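Danjuma Edet sold the boat in October, eleven days after his brother's funeral, and told the family by letter.

Folasade read hers standing up in the kitchen in Trarness. The letter was one page. The boat had gone for 300 and the buyer was a man from Puseo who wanted it for eels. There was 25 in the envelope, which was her share after the mooring was paid.

She called Ebere.

"Did you get one?"

"I got one," Ebere said. "I put the money in a drawer."

"Papa built that boat."

"I know who built it. I held the lamp."

Folasade folded the letter and went to work. She taught the evening class at the college, and that night it was stitching again.
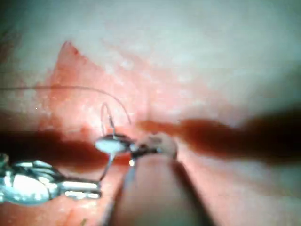

Needle, holder and thread.

She was a patient teacher and did not talk much. At nine she locked the room and drove the 36 miles to Puseo with the heater on. The man with the eels was named Garba Ezeani, and he was still up. He took her down to the water with a flashlight. He had already painted over the name.

"Your uncle said you might come," he said. "He said not to sell it back to you."
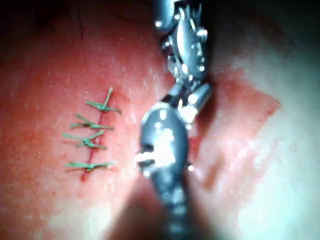 Her uncle had always been like that about things that belonged to other people. Folasade sat on the wall and looked at the boat. Papa had mended the sail himself, badly, and the patch was still there. She thought of the practice wound at the college, with four green stitches across a dark red line and the last one set too far from the other three. Papa's sewing had gaps like that. He used to say the wind could have that part.

"What would you rent it for?" she asked.

Garba scratched his neck with the flashlight. "Sundays?"

"Sundays."

"You'd have to bring it back clean," he said.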